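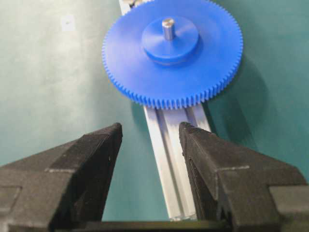 Quick one tonight, I have an early start and this has been bugging me since lunch.

So the arm at Widport crashed again. Third time in October. Same job, pick the blue gear up off the rail, lift, carry it over to the tray. It ran fine for 400 cycles, and then it came down low and drove a fingertip into the edge of the aluminum. Loud. The whole table shook. Protective stop, red light, me standing there with a coffee.

First two times I blamed the Getix script. Spent two evenings rewriting the approach move. Slower, higher, an extra waypoint. Felt very clever. Did nothing.

Tiago Vieira came by to look at it and didn't even open the laptop. He grabbed the left finger and wiggled it. It moved. Not much, but it moved. The screws at the base were backing out. Every pick shook them a tiny bit more, so the tip drifted until one day the rail was in the way. I had checked the camera, the script, the payload setting, the network cable (why??) and never once touched the finger.

The part that bothers me more is the force limit. I had it at 50 when we set the thing up, and somewhere in September I bumped it up to 700 becuase it kept stopping on nothing. Except it wasn't nothing, was it. It was stopping because the finger was already rubbing. I turned off the smoke alarm and went back to bed. And people put their hands on that table! I do it all the time, reaching in to straighten a gear.

What I changed:

Limit back to 50. It stays there, and if it trips we go look.

Threadlocker on the finger screws, plus a paint line across each head so you can see if one turns.

Wiggle test every 40 cycles until I trust it again. Boring, fine.

No hands past the edge of the table unless the arm is paused. That goes for me too.

The gear from the crash has one chewed tooth, so it went in the scrap bin. New fingertip is printing now, should be done by morning if the printer behaves.

Still to do: write this up properly for Ji before the Skunddale cell gets the same gripper, they have the same screws and im pretty sure they have the same limit, since they copied my settings file. Sending them a message before bed.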